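So the shoulder quit again. I had a whole cheerful post planned for September about sorting, and what you're getting is error 793.

Some background if you're new. We've been teaching the humanoid (Trurnach, after the software it runs) to sort small stuff between two wicker baskets on a desk. Fruit goes in one, everything else in the other. Easy, right? It got through 1147 tries without anything scarier than a dropped banana, and then in the middle of a reach the right arm just froze. No jerk, no noise, it simply stopped answering.

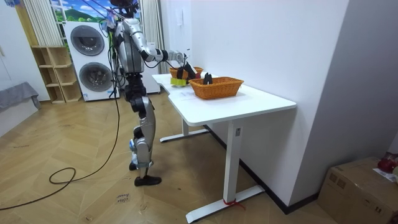 My first guess was heat, and I wasted an entire evening on that. Bethel Yilma went through the log with me and found the arm losing its connection for a split second, over and over, always when the shoulder was stretched forward. A cable fault, in other words! There's a plug up inside the shoulder that works its way out a tiny bit at a time. The part that bugs me is what came after the dropout. When the signal came back, the arm wanted to finish its old move right away, at full speed, and I'd had my hand over the desk maybe a minute earlier. I hit the stop button so hard I bruised my palm. 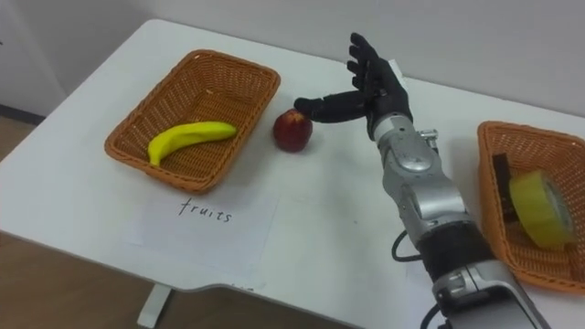 Desta Wubshet thinks I'm fixing the wrong thing, and that a new plug won't matter much if the software can still wake up and carry on with an old command. Fair. So now any dropout clears the move and the arm waits for me to press start. The new plug is coming from Stiltlow, and I'm doing 100 slow reaches with it before I turn the speed back up.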